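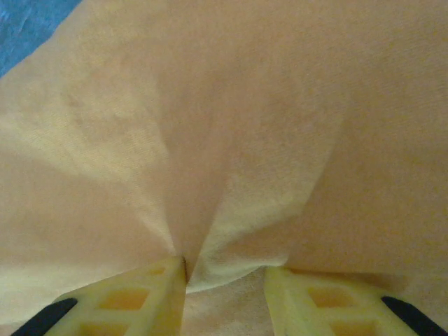 Print this article | E-mail to a friend

Brushed Cotton, Folded Flat

Napped fabrics behave differently from plain weaves, and the difference shows most at the folding table. A smooth percale sheet slides against itself and can be squared up after the fact. Brushed cotton and flannel grip. Once two faces are laid together the raised fibers catch, and any crease trapped between them stays until the layers are lifted apart and laid again.

The nap is made by passing the woven cloth over wire-covered rollers that pull fiber ends out of the yarn. Most household flannel is raised on one or both faces. A cloth raised on both sides has the most friction and is the hardest to fold neatly. It also compresses well, so a stack that looks too tall for the shelf will settle overnight.

Villine, a small linen supplier in Jumport, washes and folds 800 pieces of brushed cotton in a normal February week. Its folding instructions run to one page. The cloth is picked up at two corners of a short side, never from the middle. Lifting from the middle pulls the fabric into a cone, with folds running out from the pinch point, and on a napped surface those folds tend to hold when the piece is set down.

When a piece does arrive bunched, the shop's method is to find a hem first and follow it with the fingers to a corner. The second corner is found by running along the same hem under light tension. The piece is then shaken once, laid down, and smoothed from the center line outward with the flat of the hand. Smoothing with the fingertips drags the nap and leaves tracks.

Color makes the work slower or faster. On pale tan and peach shades a shallow crease throws little shadow under overhead light, and folders miss it. Villine moved its lamps to the side of the tables for this reason. Raking light darkens the low side of each ridge and brightens the top. A table covering in a contrasting color helps with finding the edge.

Drying matters too. Flannel taken out slightly damp will relax under its own weight if laid flat for 9 minutes. Left in the drum, it takes on rounded folds that need steam. The shop keeps its dryers at 55 degrees Celsius and stops the cycle early on anything with a double nap.

For storage, Villine folds in halves down to a width of one hand span and stacks no more than 5 pieces high. The folded edge faces out. Pascu, which makes the open wire shelving used in the stockroom, supplies a solid liner for napped goods. Without it the lowest piece picks up the grid pattern. Odimov shelving has a closed base and needs no liner, but air moves through it poorly and damp cloth should not go on it.

Contact us | Copyright 2020 | Back to top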